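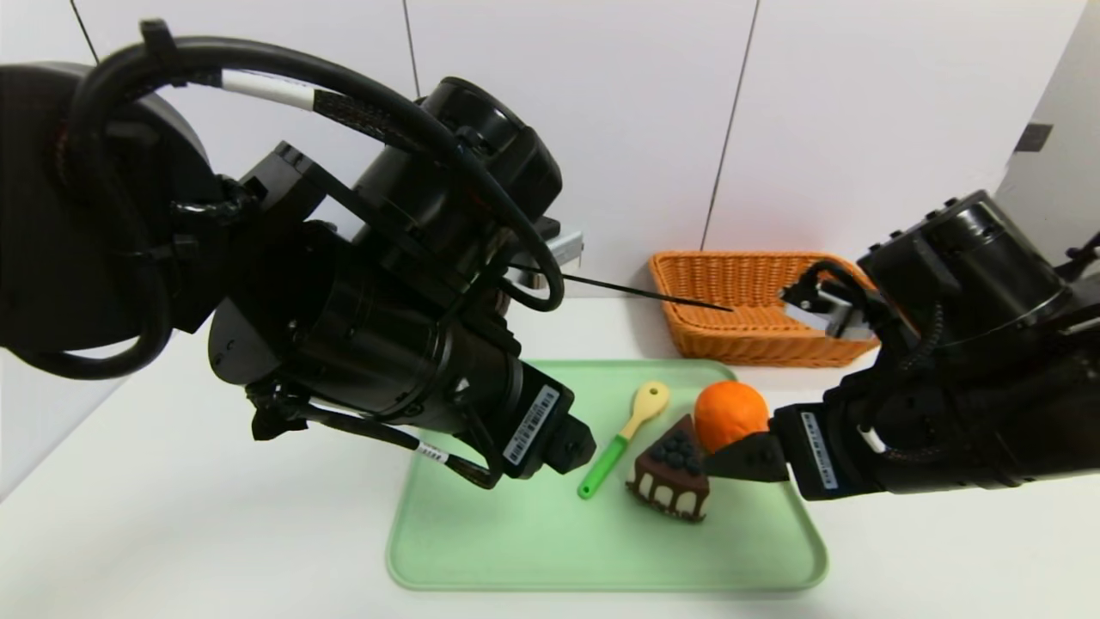 Tray and orange basket on the white table, November.

Up before seven because the heating had come on and the pipe behind the bathroom wall was knocking again. Read the meter while I was up, 3,776, and wrote it on the back of an envelope so I would stop forgetting. Porridge, then a second coffee standing at the window. It had rained in the night and the bins on our side had not been collected.

The plan for today was the baskets and I did mostly keep to it. I have been putting it off since we got back from Brenholm. Small things collect on that table and then they get moved to one side when somebody wants the table, and moved back afterwards, and they never get a place of their own. So the rule I set myself was that everything small goes through the green tray first and then into one of the two wicker baskets. If it doesn't belong in either it goes back to the room it came from.

Ilze Lapiņa rang just as I was starting. She wanted to know if I still had the long ladder, which I haven't, it went to Efthymia in the summer. We talked for longer than we meant to. Her kitchen is still not done. The fitters from Tzavaras came, measured, went away, came back with the wrong hinges and went away again. She is washing up in the bath. I said she could come and use ours and she said it was too far to carry plates, which is fair. She also told me that the Stostier shop by the station is closing, so if I want more of the cotton bags I should go this week.

Back to the table. I wiped it down with the grey cloth and a bit of washing-up liquid. There was a ring from a mug near one corner that needed a second go. White was a mistake for that table, I have thought so since we bought it, but it is the right height and I am not going to paint it now.

Then the tray. It is a good tray for this kind of job, with a proper rim, so round things stay where you put them. I had the slice of cake and the orange to deal with first. Cake is food and so is an orange, so you would think they would go together, but I have tried keeping all the food in one basket before and it fills up and then you have to tip the lot out to find anything. This time I wanted to go by size and shape, with the bulky soft things in one and the smaller harder ones in the other.

Stopped at 11 for toast. Post came: a seed catalogue, something from the dentist, and a letter for the people who lived here before us. I have written "not at this address" on it and left it by the door.
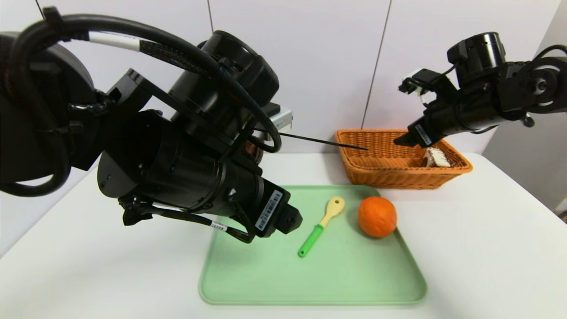 The spoon was the awkward one. I like the green handle and would happily leave it out, but it has no obvious place. It isn't for the kitchen drawer, where it would get mixed up with the real ones, and in a basket it slides straight to the bottom. I thought about standing it up in a jar and then decided that a jar was one more thing to dust. It can go in with the others and if I have to dig for it, I have to dig for it.

The orange basket I still like very much. We bought it from the Zadilell stall the same afternoon we bought the lamp, and the lamp has since been broken and mended and broken again, and the basket is as good as it was. It opens out a little towards the top, so you can see most of what is in it without lifting anything. The dark brown one came later. It is a tighter weave and looks smarter, and I was going to keep letters in it, but letters in a basket only curl up at the corners. They are in the shoebox now.

Both of them needed a clean. I took them out to the back step earlier in the week and went round them with the old nail brush, and a surprising amount of crumbs and dust came out of the corners. I must remember to do that more than once a year. The trick is to do the inside first, then turn it over and tap the base.

Lunch was the rest of the leek soup with too much pepper. I ate it with the radio on and missed the weather forecast, then had to wait for the next one. Dry until evening, so I put a wash out. Two towels and the blue pillowcases. They were nearly dry by the time I brought them in and I have hung them over the chairs.

Efthymia Kyriakidis called in at 3 to bring back the cake tin. She sat in the kitchen with her coat on for the whole visit, as usual, and told me about her sister's house. They have found damp under the stairs and have been told it will cost more than they paid for the car. She asked what I was doing with the baskets and I explained about the soft things and the hard things. She said at her house it is one big box with a lid and nobody looks inside it until Easter. She may have a point. I asked her about the ladder for Ilze and she will drop it round when her son has the van.

After she had gone I carried on. I had meant to be finished by 4 and wasn't, as I got distracted by the drawer under the window, which won't shut properly. There was a folded bus timetable stuck behind it. It is years out of date. I threw it away, then got it out of the bin again to check there was nothing written on the back, and threw it away again.

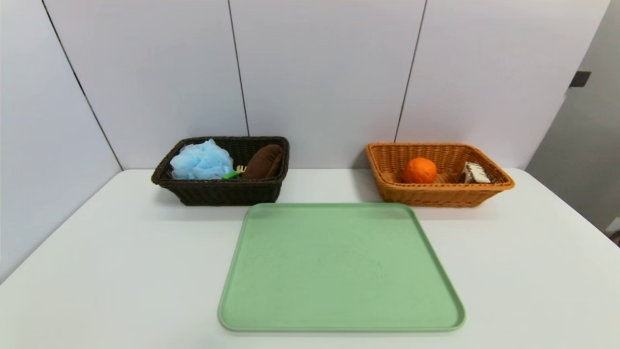
I am pleased with the blue bath pouf in the brown basket. I had thought it belonged in the bathroom, but it never dries well in there and it ends up on the floor behind the door. The colour goes nicely with the dark wicker. The brown plush is in beside it, and that side is now all the big soft shapes, with one or two little bits tucked in where there was a gap. I have kept the baskets a little way apart on the table so that I can get a hand round each of them when they need moving.

Left to do: the shelf above the radiator, the drawer (it needs sandpaper, or a new drawer), and the pile of things to go back upstairs. I also want to cut some felt for under the baskets so they don't mark the table. There is a piece left over from the chair legs and it should be enough for both if I am careful with it.

Supper was eggs. Rang the dentist's number but they had closed. Wrote "dentist" and "cotton bags" on the same envelope as the meter reading and put it under the fruit bowl. The rain started again while I was washing up. Bins still not collected.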